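I finally rode the whole Bellis line last month, end to end and back again, and I've been meaning to write it up ever since. Declan Noonan had been after me for years to do it properly, with a thermos and a window seat, and in May the weather came good and I ran out of excuses.

For those who don't know it, the Bellis line is the light rail route that runs out from the center of Plavatley, along the river for a good while, and then up through the old mill suburbs to Bellis itself, where it stops rather suddenly beside a garden center. I grew up two stops short of the end. My brother and I used to stand right up behind the driver's cab and pretend we were steering, and I can still tell you which bends make the wheels squeal.

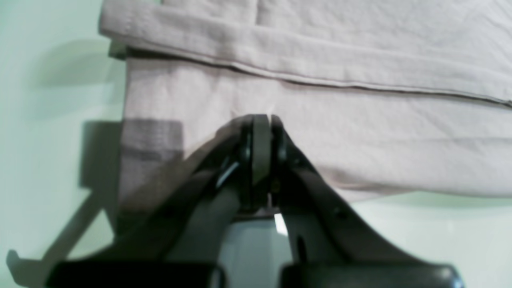

I set off at twenty past nine, after the commuters had gone, and had the rear car almost to myself. It was car 178, one of the older set with the deep seats and the windows that slide open at the top. I was very pleased about this! The older cars are being taken off one by one as the new Zokeck trains arrive, and I had half expected to get one of those and have to pretend I didn't mind.

To be fair to the Zokeck trains (I came home on one), they're quiet and smooth, and you can wheel a stroller straight on without that awful step. My knees liked them. They do have those narrow seats along the sides, though, so you spend the ride looking at the person across from you and have to twist your neck to see the river.

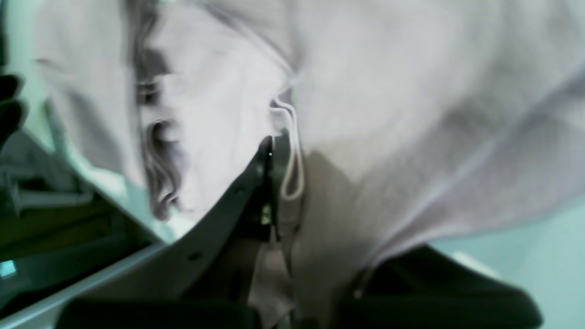

The river stretch is still the best part. The track sits on a low bank there, and in the morning the light comes in from the left all the way to Mill Bridge. There's a new passing loop just after the bridge, put in by Prilteck over the winter, and we waited in it for several minutes while a train came down the other way. I ate a cheese roll and watched a man painting his boat.

Past the loop it starts to climb. The driver took it slowly, slower than I remember, and I wondered whether there was a speed limit on while the new ballast settles. I mentioned this in passing when I put a few lines up here the same evening, and got an answer before I'd even gone to bed. 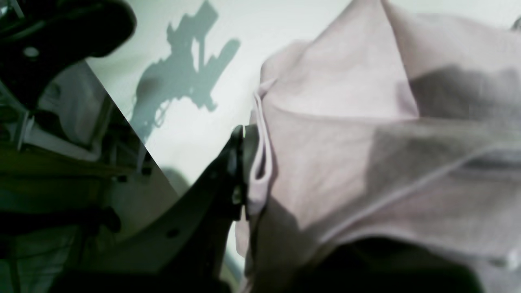
Halyna Nechyporuk wrote that the limit has been there since the loop opened and should come off once the track has been tamped a second time. She also said I'd missed the best seat, which is on the right going up, where you can see down into the old depot yard through the gap in the wall.

Well, I went back and tried it, and she's right. You get a few seconds of the yard, with the rusty turntable and the sand tower still standing, and then the wall closes in again. I'd been past it thousands of times as a girl and never once looked that way, being always on the river side with my nose on the glass.

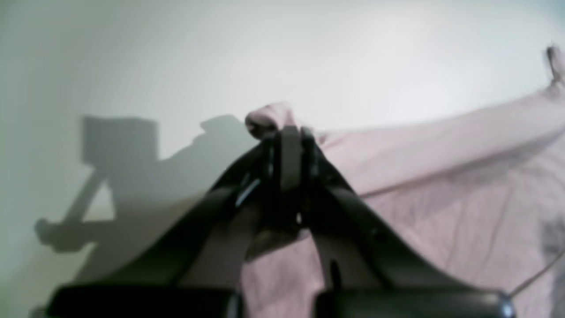

Bellis station itself has had a coat of paint and a proper shelter. The ticket office is now a coffee counter, run by a very cheerful young woman who told me they sell 200 cups on a good morning. The old clock is gone from the platform, which made me a bit sad - I learned to tell time from that clock - but she thought it was away being mended, so I'm going to believe her until I hear otherwise.

I walked around the garden center, bought a tray of marigolds I hadn't planned on, and carried them home on my lap. Next time I want to do the evening run, and Declan says he'll come too if I let him have the seat on the right.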